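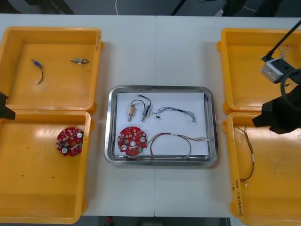
Igor Śliwiński asks whether the two small valves have to stay as a pair once they are out of the yellow bins, or whether any two of the same type will do. He is laying out parts for a Plullden dosing unit, board included, and the build sheet only says "valves, 2 off". One of his has a blue body and the other is brass-coloured. Both have short black leads. Does it matter which goes where on the tray, and should the paper liner be changed between sets?

**Witold Adamczyk**

They are different parts, so two of the same type will not do. On the Nimmont sheets the inlet valve is listed as 46 and the outlet as 472. Check the printed number on the bag before you tip them out, as body colour has changed between batches and is no guide.

Position on the tray is a matter of habit. We put valves at the top left and the round board below, clear of the leads - a connector dragged over the components can lift a small capacitor. Pick valves up by the body, never by the wire.

Change the liner when it is marked or creased. Plain white paper is fine for valves. For the board I would want an antistatic sheet underneath, and a wrist strap on before you touch it. Hold the board by its edge.

**Lis**

We use the same liner all week, never had a problem. Bins get wiped out in November when we do stocktake.

**Lollus**

Wipe them more often than that. Grit in a bin ends up in the valve seat. Also measure coil resistance before fitting: ours should read 200 ohms, and I reject anything over 233.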